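Cell Technician (Gripper and Fixture Upkeep), Part Time
Stokuvari, Cilcombe workshop
Posted Saturday, February 23, 2019

Stokuvari is hiring one technician to set up, maintain and repair a single robot cell at the Cilcombe workshop. The position is 8 months, with an extension possible after the December shutdown. It reports to Nomvula Pillay.

The cell

One light arm with a two-finger gripper and a camera at the wrist. The arm picks small molded figurines from a white shelf board and sets them down again. Parts vary in shape and in how much surface they give the fingers, and a part may be picked upside down. The programmed cycle is short; most of the technician's time goes to the mechanical side.

The control log shows 1,570 cycles since the last full teardown. The last maintenance period produced 67 stops. Most were cleared at the cell within a few minutes. The remainder needed a finger realigned, a screw retightened or a cable rerouted.

What you will do

Check finger alignment at the start of each shift. The inner faces must meet square, with no visible gap at the tip.

Inspect the screws on the gripper housing and on the board. Replace any with a worn head. Do not reuse thread locker residue as a substitute for new compound.

Verify cable slack through the full travel of the arm. A loop that clears the aluminum extrusion at the home position can still catch at full reach — run the check at reduced speed, with one hand on the stop.

Clean the board and the camera window. Record board wear, and report any chip that reaches the area where parts are placed.

Re-teach pick and place points after any change to the board, the arm mount or the fingers. A re-teach without a log entry counts as not done.

Keep the spares drawer at the listed minimum: two finger pairs, one wrist cable, one gripper motor, assorted fasteners.
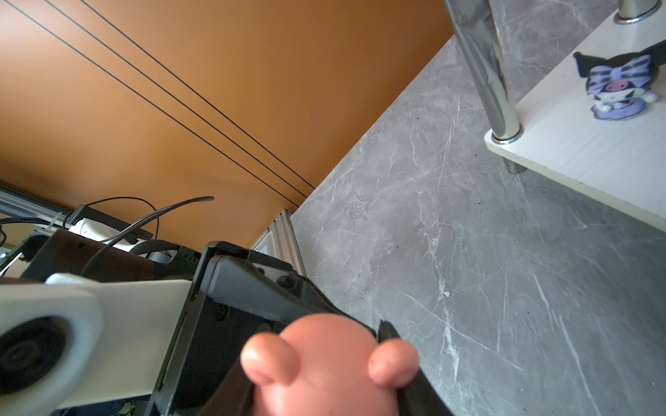

A figurine on the white board, with the gripper close by, in both views.

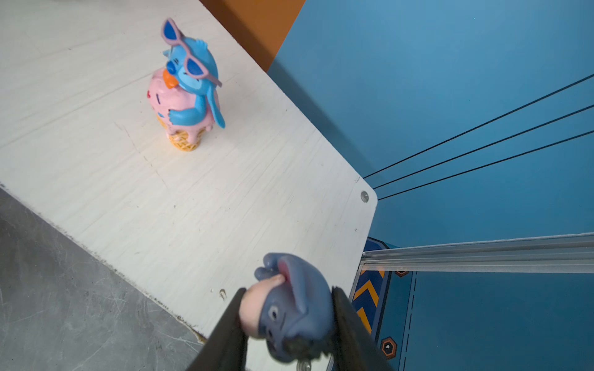
Vasilis Nedeljković asks that applicants understand one thing before writing in: the hard part of this job is grip force, and no chart covers it. A setting that holds a smooth part will mark a soft one, and a setting that spares the soft one lets the smooth one turn between the fingers. He would take a person who changes one value at a time and writes it down over a person with more years on larger machines.

Grip settings are accordingly part of the trial task described under How to apply.

What you need

Two years of hands-on work with small automation, lab equipment or similar machinery. Formal training is accepted in place of one of the two years.

Ability to read a wiring diagram and trace a fault with a multimeter.

Comfort with hand tools at small sizes, including torque drivers.

Enough scripting to edit a point list and read an error log. You will not be asked to write control software.

Clear written English. The log is read by people who were not in the room.

Useful, not required: experience with the Drarnden calibration routine or with Vukadinović cable carriers. Both can be learned on site.

Hours and conditions

Twenty hours a week, mornings, on site. Standing work for most of the shift. The cell is powered down for all finger changes, without exception. Safety glasses are supplied. Parking is free, and the nearest bus stop is on route 267.

How to apply

Send a resume and one page describing a fault you traced and fixed on a machine: the symptom, what you ruled out, what you changed, and how you confirmed it. Applications without the page will not be read.

Selected applicants will be invited to a paid half-day trial at the cell. The trial consists of a finger swap, a re-teach of four points and a written log entry covering both, followed by a grip adjustment on two unfamiliar parts. Bring closed shoes. Tools are provided.

Address applications to Nomvula Pillay, Stokuvari, Cilcombe, with "Cell Technician" in the subject line.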